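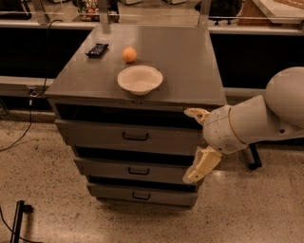

What does the Clullo kit do for somebody who already owns an arm? It replaces the usual pile of task scripts with one package: a gripper, a head camera mount, a controller and a trained model for handling drawers and small items.

Speaker notes, product review session, 10/11/2018. Slot is 25 minutes including questions. Keep to the order below.

## 1. Opening

- Say what was reviewed: the Clullo kit, second release, supplied by Krajewska under the standard trial terms.
- Say what was not reviewed: the mobile base. We had no base on loan, so no claims about driving.
- Price for the trial configuration was 2,706 euros. The service plan is separate and comes up in section 4.

## 2. What is in the package

Two-fingered gripper, controller, mount, cables, a printed quick start sheet. The sheet is good. The full manual is a PDF and it is not good; the calibration chapter refers to menus from the first release.

Setup took most of a morning. Cable routing was the slow part. The supplied cable between arm and controller is long enough if the controller sits on the floor, too short if it goes on a bench.

The camera calibration routine asks for the board to be shown at several heights. Do all of them. We skipped the lowest height the first time, and the gripper then missed bottom handles by a finger's width until we ran it again.

## 3. Drawers and tabletop items

The bulk of the talk. Slow down here.
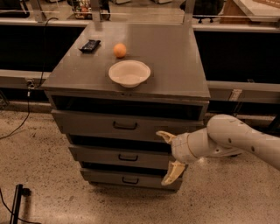
Hyun-seo Ham wrote in after the draft went round that drawer handling should be judged on closing as well as opening, as a kit that leaves a drawer a few centimetres out has only done half the job. I agree, and have split the results that way.

Points to make on drawers:

- A metal cabinet with dark handles is a fair test. The handles stand out well against grey fronts. The dark gap between two fronts is harder, and the model will at times take a gap for a handle.
- The approach is from the side, fingers spread, closing on the handle last. It needs clear floor to the right of the cabinet.
- Opening was reliable on upper drawers and weaker on the lowest, where the wrist has to fold a long way down.
- Closing is done with a push from the finger backs. No force readout is shown to the operator during the push. I would want one.

We logged 1,617 attempts over the trial, opening and closing together. The log exports as plain text - mention this, people always ask.

Points on tabletop items:

- Bowls: grasp at the rim. A wide rim helps.
- Round fruit: fine at low speed. At the default speed an orange can roll before the fingers meet.
- Glossy wrapped snacks: weakest class. Reflections upset the depth estimate, and the grasp point drifts towards the crimped end.

## 4. The service plan

Buritz handles support for Krajewska. Replies came within a working day. Replacement finger pads are included up to a rated life of roughly 2,000 grasps, after which they are charged.

The plan also covers remote retraining for a new cabinet or a new object set. We used it once, in May, and got a usable model back in under a week.

## 5. Compared with Gidik

Keep this short. The Gidik kit is cheaper and has a better manual. It has no drawer model at all, and its gripper opens less widely. If the work is picking from a flat surface, buy Gidik. If there are handles involved, the Clullo kit is the one to trial.

## 6. Questions I expect

- Left-hand approach: supported in the menu, not tested by us.
- Soft-close drawers: not tested.
- Running without a network: possible after first activation.
- Spare pads: order code is on the last page of the handout.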